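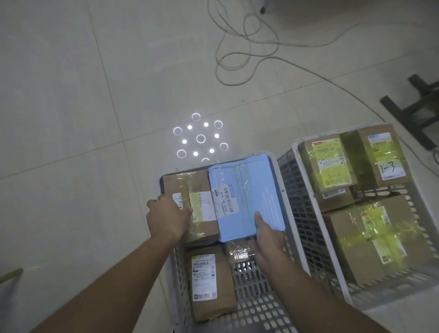

## Parcel pickup: questions we keep getting

**Can I trust the "delivered" message on my phone?**
Up to a point. It tells you the courier thinks the job is done. We'd wait for our own pickup code before walking over, whatever the colour of the tick in the app.

**Where do I look?**
Go by the code, not by what you remember ordering. People swear theirs is a big box and it ends up being a mailer in a crate. Check the label, then lift things out from the top. Please don't drag from underneath.

**Do I really have to scan out?**
Yes. Riku Takeda reckons most of our "missing" parcels were carried home by their owners without a scan, and after going through 37 complaints in April I'm inclined to believe him.
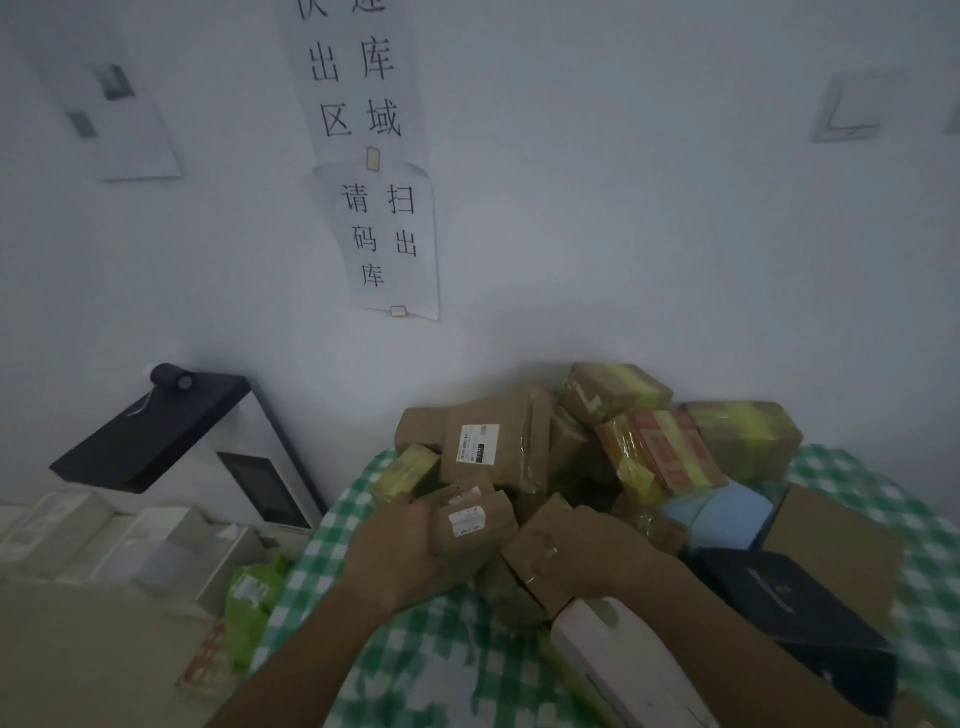 *The checkout corner. The lower sign, 请扫码出库, means "please scan the code to check out".*

**The scanner won't read my label. Now what?**
Flatten the tape with your thumb and try again. Shiny tape is a nuisance. If it still won't read, bring it to the desk – don't just leave with it.

**Are the crates meant to keep things safe?**
They keep things sorted. I wouldn't put more faith in them than that. If you've ordered something fragile, ask the seller how they pack it, and be wary if the answer is "carefully".

**How long will you hold a parcel?**
8 days. Ming-te Chu has been known to stretch it, but I wouldn't count on that.

**Can my flatmate collect for me?**
With your code, yes. "He knows me" is not a code.

**Would a locker wall fix all this?**
Seltonent quoted us for one and promised no more queues. We asked which of their other sites had no queues and are still waiting to hear.

**Who do I complain to?**
Iman Fawzy, at the desk until 7 pm. Bring the tracking number.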